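Zaltari Open Day Kitchen: README

Version notes, what's in the folder, and a fair bit of me rambling about the day itself

What this is

A small set of simulated episodes from the open day we ran at the Avville campus in March. Visitors sat down at the teleop station, got a quick run-through from me, and then drove a two-armed robot through a rendered kitchen for as long as the queue behind them would put up with. I saved what they did. It's 200 episodes in all, and I've kept the clumsy ones in because I reckon they're the best part.

The simulator build is called Macapagal (don't ask, it was on the whiteboard before I joined). The control rig is Stosness, our in-house leader arm setup, and it held up for seven hours with one loose cable just before lunch.

How the day ran

We opened the doors at 9 am and I'd planned on a nice orderly demo every half hour. Ha! By morning tea the line was out past the bike racks, so I gave up on the schedule and just let people have a go. Each visitor started with the robot facing the cabinet in the corner, the one with the speckled stone-look top and the bits and pieces on it, and the job was to get a gripper near something up there without swiping the lot onto the floor.
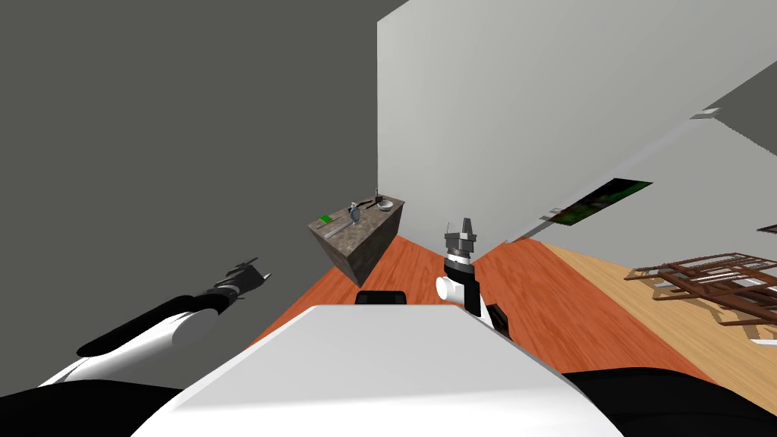 Kids were miles better at it than their parents. I think adults try to work out which joint is which, and kids just push the thing where they want it to go and sort out the mess afterwards. If you're training on this, the operator age band is in the metadata (child, teen, adult, or blank if they'd rather not say), and it's worth splitting on at least once to see what I mean.

What's in the folder

episodes/ holds one file per run, with joint positions, gripper state and the commands from the leader arms.
views/ holds the rendered images, one overview from the robot's body plus a close view from each gripper.
meta.csv has the age band, the starting layout, episode length and my notes.
skipped.txt lists the runs I dropped and why. Mostly someone let go of the controls to take a phone call.

Each episode is capped at 1,000 steps. Plenty stop well short of that because the visitor got bored or the next person in line started coughing politely.

About the gripper views

Please look through these before you build anything on them! I was so pleased with the overview that I didn't pay the close-up views much attention until I was home on the couch with a cuppa, scrolling through. A lot of the time there's precious little in them to go on. Beginners wave the arms about, and a gripper can spend ages pointed at a big plain surface with the interesting stuff off in a corner.

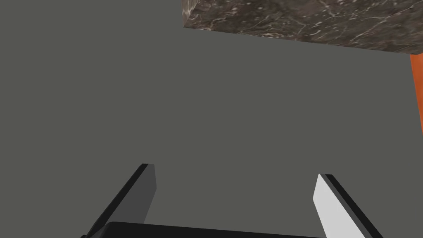
Gripper view, fingers open, with the brown marble block up in the top right.

I left those stretches in. If your model leans hard on the close views, you might want to filter them, and there's a column in meta.csv called plain_view that flags the worst offenders. I set it by eye over a couple of evenings, so treat it as a rough guide.

Things I'd do differently

The starting pose was too far from the bench for little arms on the leader rig. I'd move the robot in closer next time, and I'd put the gripper views up on the big telly beside the overview so the crowd could follow along. People were asking all day what the robot could see, and I kept flapping my hands about trying to explain it. For the record, sometimes what it could see was a pale wall and a dark one. 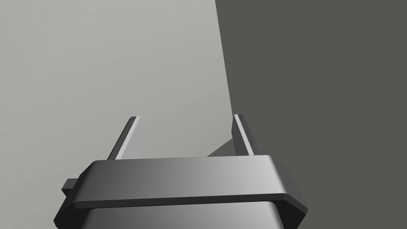
One visitor wrote on the feedback sheet that the close-up should have been on the screen from the start, and that forty minutes in line would have gone a lot quicker with something to argue about. Fair call. The same sheet asked for a reset button the driver could press without hunting for me, and that's already on the list for the next Stosness update.

Known problems

The clock on the recording machine was an hour out until mid-morning, so don't trust the time-of-day column in the early files. Episode order is fine.
Up to 40 episodes have a short stutter at the start where the leader arms were settling. Trim the beginning if it bothers you.
Left and right gripper labels follow the robot's point of view. I mixed these up in the first upload, so if you grabbed that one, chuck it and get the current copy.

Using it

Go for your life for teaching, research or mucking about at home. Please credit the Zaltari open day if you publish something, and send me a link, I'd love to see it. Bug reports go in the issue tracker along with the episode number.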